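Notes for the November meeting – rent strike talk

1. Opening
Say hi, thank Folasade Olaniyan for getting us the hall. Then straight in. I've been a tenant at Skivton Court for most of my adult life and I'd never been to a meeting before this spring. Pause, let people laugh.

2. How it started
The letter from Atallah, the landlord. Rents up 74 a month, same week the boilers went. Read the second paragraph out loud, slowly. Fadi Karam knocked on every door on our stairs and I was the grumpy one who said come back later. (He did, twice!)

3. What we asked for
A freeze, repairs with dates on them, and no evictions for anyone who signed. We sent it in with 2,357 names from across the city. They offered four of us a private meeting and we said no – everybody or no one. Spend time here, it's the heart of the talk.
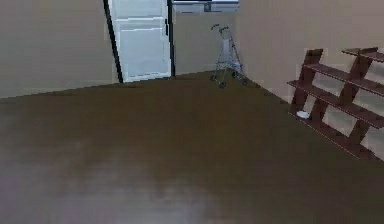 4. Links with the workplace
The Tilo warehouse crew came out for us, so we go to their picket. Majdi Moussa has the times. Don't get stuck on the history of the 1915 strikes, I always do.

5. Questions
If someone asks about the court case, pass it to Fadi Mansour. Sign-up sheet goes round before the tea.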